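A small thread about the spare bedroom, which has kept me busy for most of August and which I'm rather fond of now.

The plan was simple – sort the dark clothes, get them folded, clear the bed before anyone comes to stay. Prurkell is only a little place and the summer visitors do tend to ring up with no warning at all, bless them, usually from the station at Vusbridge.

I always start with the black things, as they're the ones I put off. You hold something up and it's just a great bundle of dark cloth, and you have to go hunting for the neck before you can even think about folding it.

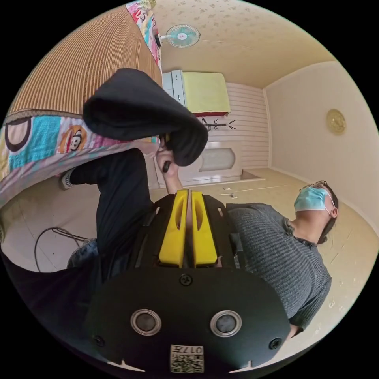 My way is to find the shoulders first, give the whole thing a good shake, lay it flat and bring the sides in. Sleeves go behind. If it has a hood I fold that down last of all, so it makes a sort of little pillow on top (my mother did hers the other way about and we never did agree on it).

I used to do all this standing up at the ironing board in Elden, in the old flat, and my back has not forgotten it. A bed is so much kinder. You can spread out, make your piles, and sit down among them when the kettle's on.

Now, the mat. Somebody asked me last summer whether a woven mat on a bed isn't terribly scratchy, and I promise you it isn't, or not once you're used to it. In hot weather I wouldn't be without one. Quilt pushed up out of the way, fan going, window open by 8 in the evening – lovely.

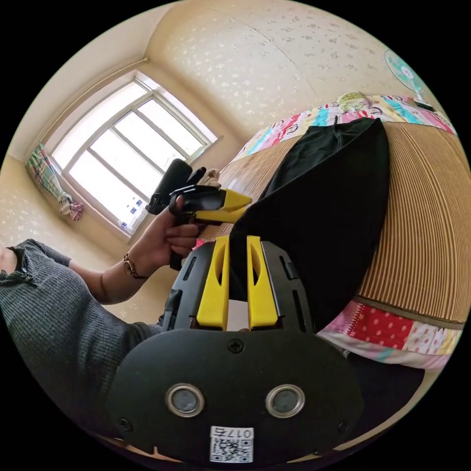 Tan mat, patchwork quilt along the top, fan up in the corner. The black bag is next on my list.

The quilt stays on all year, by the way. I know it's busy, with the pink and the red and the teal and the cartoon prints all shouting at once, but it cheers the room up no end against those cream walls and I can't imagine a plain one in there.

For the mat itself, a barely damp cloth, wiped along the ridges and never across them, then leave it until it's properly dry before you put a sheet anywhere near it. I paid 50 for mine at the market in Ponce and I've had 2 summers out of it so far.

Bag tomorrow, then the drawers. If anybody has a good way of storing one of these mats over the winter without it getting a crease down the middle, do please tell me, I've tried rolling and I've tried under the bed and I'm not happy with either.

357 likes

More from this account
Airing the winter blankets
The market at Ponce, early morning
Patchwork scraps and what to do with them
Leaving the flat in Elden
Cleaning a fan guard without losing your temper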